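Tuditside bench: equipment plan and budget notes

Maintained by the Watent equipment desk. Last revised March 10, 2022. Replaces the December version in full.

Scope

This file covers what is bought, kept and replaced for the two-arm tabletop cell at Tuditside. It does not cover the recordings made on the cell, which have their own card. Prices are held in the order sheet and are not repeated here, as they change with each quote.

Status of the main items

arms: in service, no purchase planned
grippers: in service, spare fingers on order from Drito
teach pendants: one per arm, no spare
frame and mounts: in service, extra profile to be bought
table covering: consumable, see next section
cabling: partly replaced, see "Cables and power"
fire extinguisher: site budget, not ours

Table covering

The covering is the cheapest line in the budget and the one most often left out of it. Tape lifts at the places where it is handled or rubbed most. Once an edge has lifted, pressing it back down is a short-term fix, and the strip should be pulled and laid again.

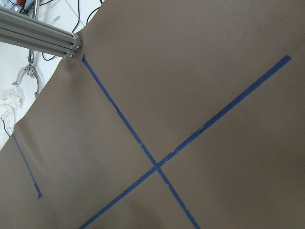 Blue tape on brown paper, with scuffed stretches near the crossing.

Allow 6 rolls of tape per quarter. Buy the same colour and width each time — mixed widths make the marked squares hard to compare between sessions. Paper and card are ordered together from Chaimongkol. The minimum order is 27 sheets, and the unused part stores flat under the table.

Tape and covering are charged to consumables. Do not charge them to the equipment line, even when they arrive on the same invoice as a mount or a bracket.

Cables and power

The December version gave cabling no line of its own and treated it as part of the arm purchase. That was wrong. Extension leads, adapters, ties and spare connectors now have a separate line, set at 6 per cent of the equipment total. Order leads one size longer than the measured run. A lead that only just reaches will be pulled tight the first time a mount is moved.

Floor runs are still open. Two quotes for low-profile cable covers have been asked for, and neither has come back.

Space

When pricing a second cell, measure the side surface as well as the work surface.

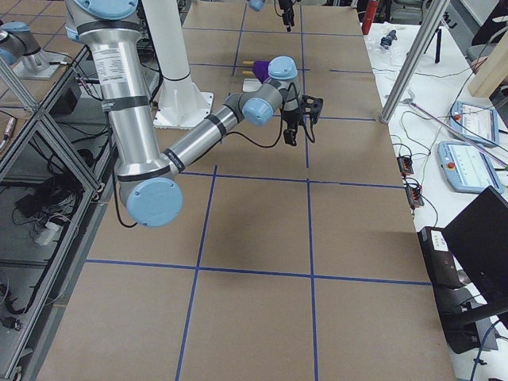

The first floor plan allowed for the table and the reach of the arms and left no room for pendants, power strips or a monitor. All of these need to sit within reach of the operator and outside the reach of the arms. The revised plan adds a side table along the full length of the work surface, plus 100 cm of clear floor behind it. Both are now fixed requirements for any new room.

Spares policy

Hold on site: gripper fingers, gripper mounting screws, one cable set per arm.
Order when needed: joint caps, profile, brackets.
Not held: complete arms, controllers.

Drito quotes 20 working days for a pendant. A failed pendant would stop one arm for that time, so a spare is first on the list for the next round. If the round is cut, the spare pendant stays in and the extra profile comes out.

Known gaps

- No figure yet for the disposal of worn card and tape.
- Delivery charges from Chaimongkol are entered as a flat sum and need checking against invoices.
- The cost of moving the cell is not included. If the Tuditside lease is not renewed, this becomes the largest single item.
- Gripper finger wear is not recorded, so the quantity on order is an estimate.

Changes

Edit the order sheet first, then this file. Keep the item names the same in both.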